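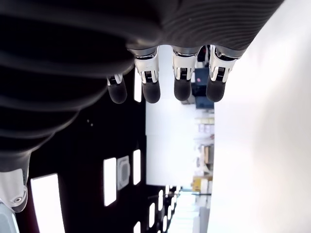
Home | Reviews | Kitchen | About

I bought the Bistley dish rack in December and I've used it every single day since, so I think I've earned an opinion! It cost me $39, and it replaced a wire one that left rust rings on my counter (still scrubbing at those).

The good stuff first. It holds 8 dinner plates standing up with room left for a couple of mugs, and the feet don't slide around when you load it one-handed. The drip tray pulls out from the front, which I love, my old one came out the back and I had to move everything.

The cutlery cup, though. Small forks poke out the bottom and get stuck, and I've bent one getting it loose. I ended up swapping in the cup from an old Draltach rack and it fits fine. Tall wine glasses are a bit tippy too.

Would I buy it again? Yes, at that price, but try the Vidal if you have a lot of stemware. My sister has it and hasn't broken a glass yet.

4 out of 5.

Posted by Jui-lin Ng, January 1, 2019

Contact | Back to top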